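Lolletik Counter Pack: a first look
September 2021

Kevin Corrigan here, with two renders from the kitchen simulation pack I've been running all week (and far too late at night!). Lolletik ships it with 153 household objects and 20 counter layouts, and this is the one called Cadell.

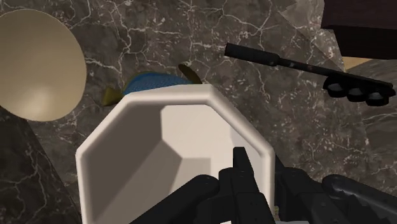 I started with the gripper view and loved it straight away. The marble has proper veins and flecks, and shadows fall crisply on the flat sides of the white container.

The wider view has the Franka arm at a tilted cup, with a big loaf, a phone and a spiky little plant further along the counter. 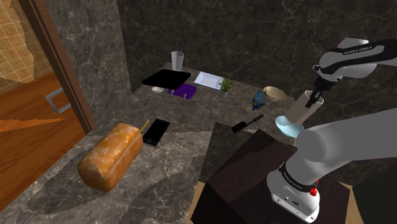
Can I add my own objects?
Put the mesh in the Itham folder, give it a weight and reload the layout.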